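Pollside opposes strike authorization, calls for House vote

2026-07-22 - Pollside, a voter education group with 2000 members, today asked Congress to hold a full vote before any further U.S. airstrikes overseas. In a June survey of its members, 91 percent said lawmakers should debate military action in public first.

"Members want to know who decided, and on what grounds," said Myung-ja Ryu, the group's policy director.

Pollside will hold four public forums on war powers, each with room for 200 people. 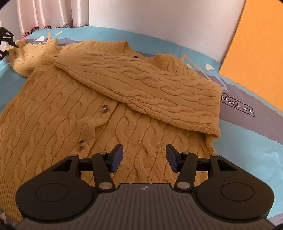
Teodoro Layug, a retired Navy lawyer, will lead the first one. Admission is free - seats must be reserved through the Pollside office.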